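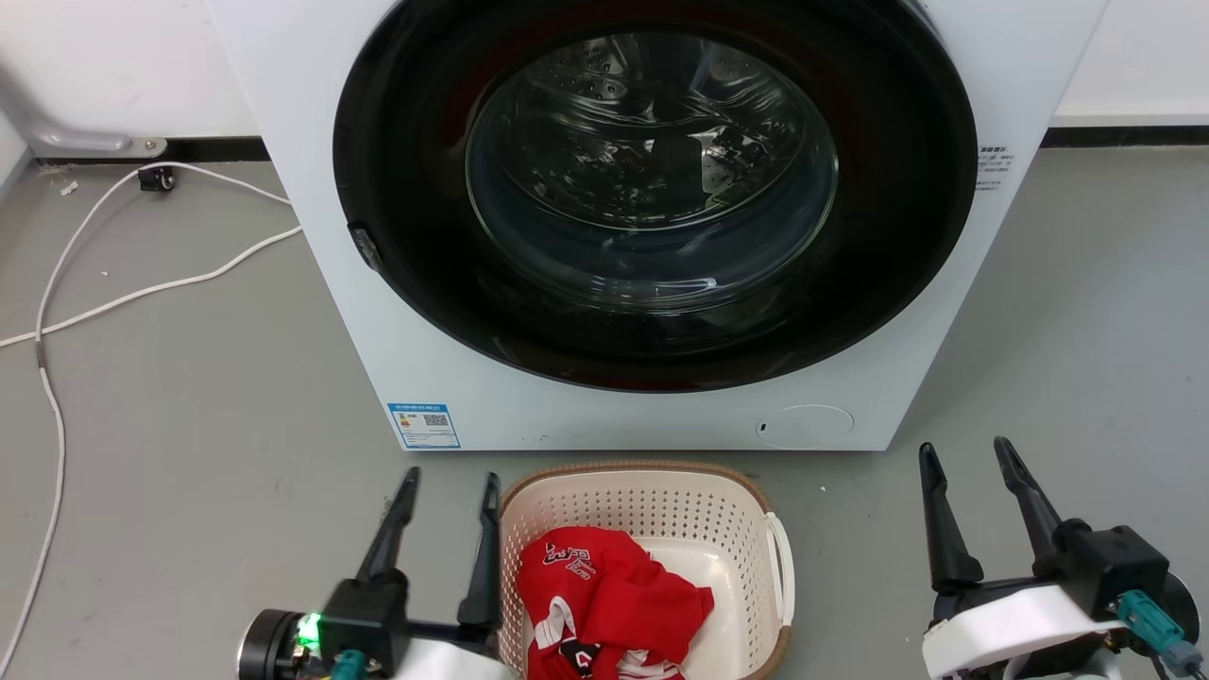
ok so I have moved apartments 2 times in one year and I have Opinions now, mostly about paperwork and a little about boxes. The short version is that I kept nothing the first time and paid for it the second. Anyone who's tried to find a model number at 11 at night with a phone flashlight knows what I mean. These days I copy down every sticker I come across, like the energy label down on the front of the washer with the little QR code, and it all goes in one notebook called HOUSE STUFF. Very glamorous life over here!

Next thing: the deposit. I got 400 dollars taken out of mine the first time for "wall repair" and had zero photos of those walls from when I moved in. ZERO. I'm still mad and it's been since January.

My friend Nusrat (hi Nusrat) does a walkthrough video on day one, opens every cabinet, talks the whole time like she's hosting a real estate show. I used to laugh at her. She got every cent back from her last place.

Movers! I got three quotes. One guy wouldn't give me a number on the phone, one wanted cash up front, and Broltby came in at $1,878, and I had to go lie down for a bit. That was for a one bedroom, eleven miles, no piano.

Ended up renting a van and bribing people with dumplings. Junaid drove because he's the only one of us who can back up anything bigger than a sedan. We were done by 4 pm and my couch only hit one doorframe (the OLD doorframe, so I took a picture of that too, for my own shame).

Box tip I'd fight for: write the room AND one thing you'll want first. "Kitchen" is useless when there are nine kitchens stacked in the hall. "Kitchen, coffee" got me through the first morning.

Also please don't put books in big boxes. I know you know. I knew too, and I did it anyway.

Address changes are the part that never ends. Bank, dentist, library, the pharmacy, that one magazine my aunt gets me. I keep a running note on my phone and I'm still finding new ones. My old landlord texted me last night about a coupon book lol

Somebody asked what I'd spend money on if I did it again: the good tape. I bought the 50 cent kind and it peeled off half the boxes before we got to the van.

Anyway, I still can't find my can opener, and dinner tonight is soup, so if you live near me and own one, text me please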